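Microfibre orange qui laisse des peluches, normal ?

Flellen
Bonjour, torchon microfibre orange, tissage à petites bouclettes, lavé avec les serviettes éponge. Depuis, peluches partout sur les vitres. J'ai mis de l'adoucisant, erreur ? Je le jette ou ça se rattrape ?
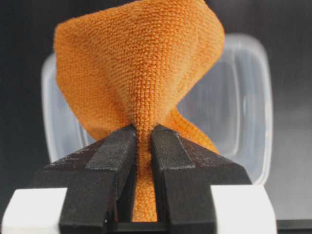 Satitz
Adoucissant jamais sur la microfibre, ça encrasse les fibres. Relave seul, 60 max, un peu de vinaigre blanc, pas de sèche linge. Chez moi reparti comme neuf après deux lavages.

Qaisi
pareil, et plus jamais avec l'éponge !! sinon poubelle, ca coute rien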